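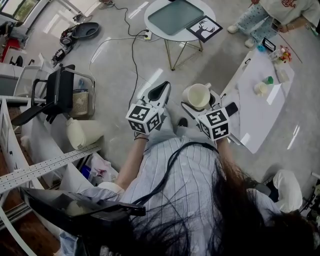 Wednesday, late, with the last of the tea

Filed under: Home Diary / Small Rooms

I have been meaning all week to write about the round white table, and now that the house is quiet I can sit down and do it properly. It has stood on those thin gold legs since we moved in and in all that time it has been the place where things get put down on the way to somewhere else. Letters, keys, a glove, the mug with the little handle, the cream one I like best and am forever hunting for. Today was the day for sorting it out, and I am so pleased to have made a start!

The big gray-green tray stays. I went back and forth on that (it does take up most of the top) but I love the rounded corners and the raised rim, and if a cup tips over it's the tray that catches it. Soledad Bermúdez gave it to me the spring she left Stotaswood, wrapped in 2 bath towels, and I can't look at it without hearing her laugh on the stairs.

The deer is another matter. I do like him, all black antlers on his white ground, but he has been lying at the side of the tray with his frame poking out past the edge of the table, and one good bump will have him on the concrete. Heikki says to hang him by the window. I say the hallway, where people would meet him as they come in. We have had this talk three times now and I expect we'll have it again on Sunday.

Then there are the cords. I don't know how one power strip can make such a tangle, the black one winding along the floor and the pale one looping off by itself as if it had somewhere to be. I want them along the wall before my sister comes with the boys — she is bringing all five of them, bless her, for almost a week.

Supper was soup and the end of the rye loaf. I wrote to Soledad afterward and told her the tray is still in use, and asked if she ever found the other towel. Must buy picture hooks and lamp oil, and call Heikki back about Saturday.

We use cookies to remember your reading preferences. Accept / Manage settings

Last updated: September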